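Dromus two-finger gripper pads (set of two)
Sold by Skanevley. Part no. 718. Fits most small desktop arms.

Please read this bit before you order, as I've changed the listing since March and there's a known fault with the first batch.

I've been using these pads on my own pair of arms for ages and I like them a lot, but the early ones had a problem with creep. You'd close the fingers on something light, a cup say, and the pad would very slowly slide forward on its screw until the tips no longer met square. The arm hadn't a clue. It still reported a good grip, and then on the lift the cup would tip out sideways! Mine did it with a full mug of screws, which went everywhere (I was finding them under the desk for a week).

Cups are what I test with, because a smooth round rim shows up a bad pad faster than anything else.

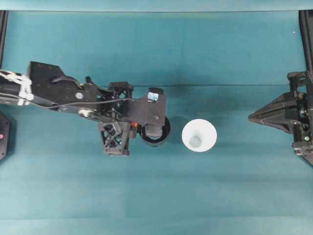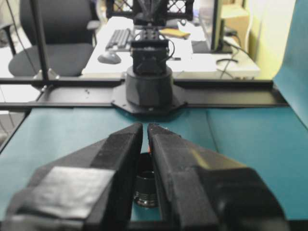
First picture: white cup and black cup between the two arms. Second: looking down the fingers, with tape on the left one.

Serena Martinelli wrote to me with the same fault on a Vlček arm and hers was worse – the pad came off altogether and jammed in the wrist joint, and the motor carried on pushing until she pulled the plug. So please set a current limit, and keep your fingers out of the way while it's powered, even if it looks as if it's stopped.

The new batch has a longer screw and a small step moulded into the back, so the pad has something to butt up against. I ran a set for 1,000 grips on the Millen test jig and couldn't measure any movement. Do still check the screws after the first 50 or so, mine wanted a quarter turn.

How to tell which you've got: turn the pad over. Flat back is old, stepped back is new. If yours are flat, stop using them for anything heavy or breakable and send me a message with your order number. I'll post new ones free, no need to send the old ones back.

Tape is fine as a stopgap on light things, but it goes wrinkly and you'll want to change it often.

20 sets in stock. Screws included, hex key not.

Listing updated 07/12/2025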